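The kitchen cell at Clastudham went back into service on Monday after the September rebuild was moved forward. These are my notes on the setup, mostly so I can repeat it.

The arm mounts to a base at one side of a white table. Before torquing anything I wipe the mounting face and check it with a straightedge. The base bolts get 50 Nm in a cross pattern, in two passes. The previous log had them done in one pass, and the Sleiman checker showed drift after 344 cycles.

## Cables

Most of the downtime on this cell has been cable wear. The gripper line needs enough slack to clear the wrist at full rotation, and it must not be tied down close to the joint. I leave a wide loop and move each axis by hand through its range before enabling power.
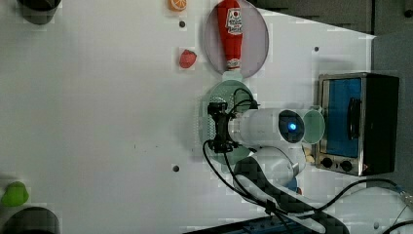
After that I run the joints at low speed, one at a time, and listen. Joint four had a faint tick at the end of travel. Reseating the connector did nothing. Backing out one cover screw and refitting it did - the screw was too long by one thread.

Calibration uses the plates as targets. I teach a point over each one, save it in Bustirlow, then replay the set at half speed. The toy food stays on the table for this, so the approach heights get tested against real clearances.
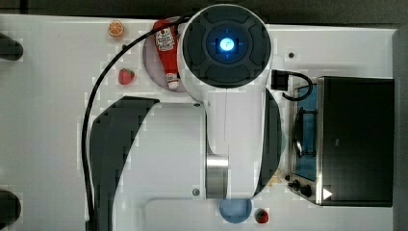
*Page last changed: July 15, 2024*

Open items: the spare gripper cable is 525 mm and should be longer. Sarach quotes 333 for the replacement set, which I have not ordered. The smudges on the tabletop come off with alcohol.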